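Section 5. Recovery after a failed grasp

Read this section before you restart the sorting cell at Stastdale. It was written after the fault of 09/06/2021, when code 3258 (grip lost, position unknown) came back again and again and the arm did not go home.

Caution: Press the stop button before you put your hand over the table. A stopped gripper can still hold force in its fingers.

1. Read the code on the Drerkine panel and write it in the log. Do not clear it yet.

2. Look at the fingers from the side. If they touch the basket wall, do not use the Home command.
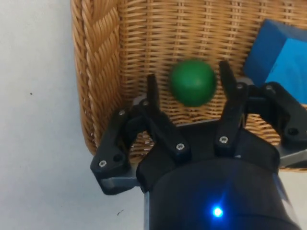
The wrist must go straight up first, in slow jog, until the fingertips are higher than the rim. In our fault the program turned the wrist too early, and one finger pulled on the weave.

3. Open the gripper fully. Check that the fingers have free space before the next move. 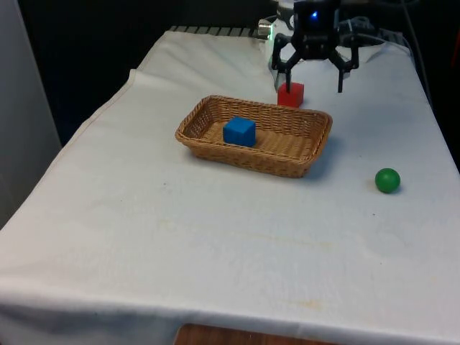

4. Run one slow cycle with the blue cube. Keep your hand on the stop button. The release point must be over the basket and not over its rim. 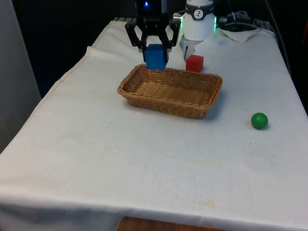 5. Repeat the slow cycle 3 times. If code 3258 appears again, stop and call Oanh Đỗ.

Note: After the April update, the wait time before lifting is 500 milliseconds. Please do not make it shorter. With a shorter time the fingers start to lift when the grip is not yet complete, and the ball is the first object to slip.

6. Test the ball last. Check the cables along the arm before you approach it.

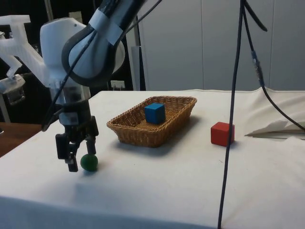

Lensa Dinsa asks that step 6 also be done after every change of fingertips, even when the panel shows no code. At Vavcombe the same fault stayed hidden for a full shift, she writes, as the cubes were picked well and the ball was never tested.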